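Home News Water & Utilities Opinion Events Subscribe

The meter that was going to save Dirkwood

Naveed Sandhu keeps the old brass meter on his desk as a paperweight. It came out of a pump house in Dirkwood, where he ran operations for the water utility before leaving to work for himself, and he says it was still reading correctly when it was pulled.

"That's my problem with the whole smart meter pitch in one object," he says. "We took out a thing that worked and put in a thing that needed a software license."

Sandhu now reviews capital plans for small water systems, mostly towns with one treatment plant and a short list of people who know how to run it. He has read a lot of proposals for smart metering. He is not against the technology, he says, when pressed. He would just like somebody to show him the arithmetic.

The district of Fisstead is the case on his mind this November. Its board is considering a full replacement of customer meters, with a radio network to collect the readings and a leak alert service sold by a vendor called Jistley. The staff report says the program will pay for itself through recovered revenue and lower water losses. I had read the same report and found it fairly convincing. Sandhu had gone through it with a pencil.

"Look at where the savings come from," he says. "Nearly all of it is old meters under-reading. Fine, old meters do that. But they tested 36 of them, and they picked the ones people had already complained about. You can't pull the worst meters in town and then multiply by everybody."

I ask whether a small sample is better than none. He shrugs. "It's better than none if you say it's small. The report doesn't. It says 'testing confirmed.'"

His second complaint has to do with leaks. A customer meter can tell a household that its toilet is running all night. It can't say much about a main under the street, and in most of the older systems he has worked with, the mains are where the water goes. Fisstead logged 137 main breaks in its last reporting year. The report mentions the number once, in an appendix, and doesn't connect it to the program at all.

"So you've got pipes bursting and you're buying radios," Sandhu says.

The district's argument, to be fair to it, is that the two go together. If every customer reading arrives at the same hour, say 3 a.m., the total can be set against what went into each zone, and the difference shows where to look. Sandhu agrees that this works on paper. He has also seen it tried. In Swanson, he says, the utility bought the customer meters first and put off the zone meters to a second phase, and then the second phase was dropped from the budget. It ended up with very detailed information about one half of the subtraction.

Did Swanson lose less water afterward? "They billed more of it," he says. "Those are different things, and you'd be surprised how often a board is shown one and told it's the other."

We break off while he takes a call about a valve.

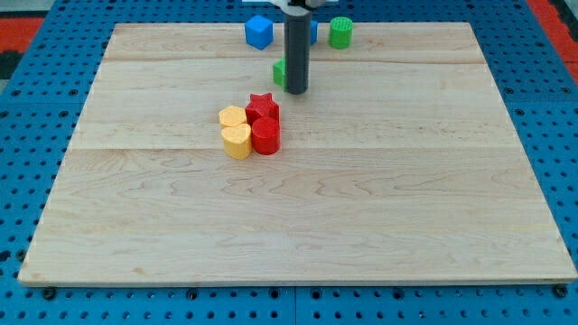 When he comes back he is on to batteries. The units Fisstead is looking at run on sealed batteries, and the payback table assumes that every one of them lasts for the full term of the loan. He wants to know who pays when they don't. The warranty covers the part and leaves out the truck, the worker and the morning spent waiting for somebody to move a car off the meter box. "There's a line in there for field labor and it's zero after the second year," he says. "Zero. I've never run a system where field labor was zero."

What would he do with the money? He is slower to answer this one, and a little less sure of himself. He would put meters on the zones before touching a single house. He would send out a leak crew at night with listening gear. He would replace 600 customer meters, picked at random, and compare the bills over a full year before buying any more.

That sounds slow, I tell him, and the grant Fisstead hopes to use has a deadline. He has heard that before as well. "The deadline is real. I don't blame them for chasing it. But if the grant only covers part of the cost, you're still borrowing the rest, and the customers are paying it back long after the ribbon's been cut."

There is a weak spot in his case, and he knows it. Dirkwood did nothing for a long time while people like him asked for better numbers, and its losses got worse each year. "Sure," he says. "I was there. I signed some of those memos."

He has sent the Fisstead board four pages of questions. The first asks for the test results on all 36 meters, with the addresses removed. So far he has received a note thanking him for his interest.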